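Block by Block
A student robotics club in Rundinari spends its summer teaching an arm to do one small thing well

By Nneka Ajayi

The first thing you learn at the Rundinari robotics club is where to put your bag, and the answer is the hallway. There is a row of hooks out there, and a bench, and a plastic tub for phones that people use if they feel like it. Ka-ming Su, who has run the club for 5 years now, is not a strict teacher by anyone's account, but she is strict about bags, and I was barely through the door with mine when three teenagers turned at once and pointed me back the way I'd come.

I had driven over expecting noise. My own memory of robotics clubs, from a cousin's school long ago, is of wheeled things crashing into one another on a gym floor while parents yelled from folding chairs. What I found was closer to a room full of people waiting on a cake. There were students on stools, students on the floor with laptops across their knees, a fan in the window going back and forth, and a good deal of whispering. When somebody did speak up, it was to say a number or to ask for another try, and then everyone leaned in again.

The task this summer comes from the Hendico Challenge, a regional contest for high school teams that changes its rules every year and mails them out in February. Some years there's a maze. One year there were eggs, and I am told the smell stayed in the carpet until spring. This year's rules fit on a single page. A team gets three cubes, a basket, and a robot arm, and the arm has to move cubes in and out of the basket in an order that the judges call out on the spot. A clean round is worth 80 points. A dropped cube costs you, a bumped basket costs you, and taking too long costs you most of all.

"When the page came, the kids were a little insulted," Su told me, laughing. "They said, is that it? Three blocks? And I said, fine, let's see you do it by next week." She let that sit a moment. "That was in February."

I've thought about those three blocks a lot since my visit. A toddler can pick one up while looking at something else entirely, and probably while chewing on a second one. For the club, the blue cube alone has filled most of a spiral notebook. You have to decide where the fingers will come down, and how wide they should be open when they get there, and how close to the bottom of the basket they can go before they're in trouble with the weave. The students have a word for the moment before the fingers close, when everything is lined up and all you can do is watch. They call it the hush. I heard it used as a noun, as a verb, and once, I think, as a threat.
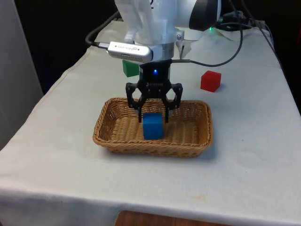
The Long Way Around

Su came to teaching by a winding road. She spent years at a packaging firm called Hotero, where she looked after the machines that put jars into boxes, and she talks about those machines with real fondness, the way some people talk about horses they used to ride. When she moved to Rundinari she took a job teaching math, and it was a student who asked whether the school had ever thought about a robotics club. The school hadn't. Su went home and wrote up a plan that same night at the kitchen table, and she still has it, coffee ring and all. She showed it to me. The plan asks for 1,000 dollars and a room with a door that locks. She got the room.

The money took longer, and came in bits and pieces, from a car wash and a chili supper and one very generous retired plumber who likes to stop by and ask how "the fella" is doing. The fella is the arm. The students don't have a name for it themselves, which surprised me, and when I asked why not I got a long and thoughtful answer from a sophomore about how naming it would make them go easy on it. They'd start saying it had a bad day, she said, when really it was the code that had a bad day, and the code was theirs.

That way of thinking runs all through the club. Each practice begins with what they call the read-back, in which somebody opens the notebook and reads out loud whatever went wrong last time, plainly, with no one's name attached. "Fingers closed too early." "Fingers closed too late." "Basket moved, we don't know why." Everyone listens, and then they pick one problem off the list and leave the rest alone for the day. I asked whether it was hard to leave the rest alone. A boy near the window groaned so loudly that I took it as a yes.

On the day I came, the one problem was the lift. Closing on a cube is its own skill, but bringing it up and over the rim is another, and the two don't always get along. If you squeeze harder you may shift the cube, and if you go gently you may lose it halfway. The club had been trying a slower rise with a short pause built into it, and opinions on the pause were split right down the middle of the room. Half of them loved it. The other half thought it was wasted time with a judge standing there holding a stopwatch, and they said so, politely, and then somewhat less politely, until Su suggested they run it both ways and write down what they saw.

So they ran it both ways, over and over, for the better part of the afternoon. I had meant to stay an hour and stayed until my parking ran out. It gets hold of you! You pick a side without meaning to. I was a pause person, for the record, and I found myself holding my breath each time the blue cube hung there in the air, as if my breathing had anything to do with it, while the student at the keyboard kept one finger over the stop key and her eyes on the gap beneath.
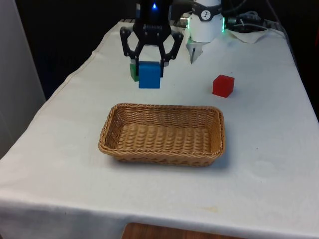 Sixty-Five and Counting

The club's best practice score so far is 65. It's written on an index card taped to the inside of the door, at eye level, so you see it on your way out. There used to be other cards there with lower scores on them, and Su peels each one off when a better one comes along and gives it to whoever wants it. I liked that. Somewhere in Rundinari there is a kid with a card on the bedroom wall that says 31, and I hope it stays up for years.

Getting from there to a clean round is the whole of the work between now and the contest, and the students don't agree on how far off it is. The coders think they're close. The ones who handle the setup, who measure where the basket goes and put each cube back in its starting place after every run, are gloomier, and I have to say they struck me as the ones who'd know. Theirs is the quiet half of the job. They walk up, set things right, step back, and walk up again, and over an afternoon that adds up to a surprising amount of walking. One of them told me she has started lining up the cups in her family's kitchen cabinet and can't seem to stop.

The contest will be held on 27 July 2019 in the Lau Building, across the river, which has good parking and, according to the older students, very bad sandwiches. Visitors are welcome, and the club would love some familiar faces in the seats. Teams go up one at a time. You get a few minutes to set up and then a judge reads the order of the colors, and from that point on the students aren't allowed to touch a thing. They can only stand there with their hands behind their backs. Several of them have been practicing this part too, and it looks harder than it sounds.

I asked Su what she'd say to them if it went badly. She thought it over while she wound up an extension cord, elbow to thumb, elbow to thumb, the way my father used to do it. She said she'd tell them to get the notebook out on the bus while they still remembered everything. Then she said she'd probably buy them ice cream first, if the place by the bridge was still open, and that either way they'd need to be back in the room the next week, as the seniors were leaving and someone had to show the new kids how to do the read-back.

By then most of the students had gone out to the hallway and were digging through the hooks for their things. Two stayed behind, still going at it over the pause. One of them had her backpack on already — she'd gone out to get it and come back in to finish her point — and Su looked at the backpack, and looked at me, and let it go until the girl was done talking.

The Rundinari robotics club meets after school during the year and on weekday afternoons in summer. New members can join at any time, and no experience is needed. Bags go in the hallway.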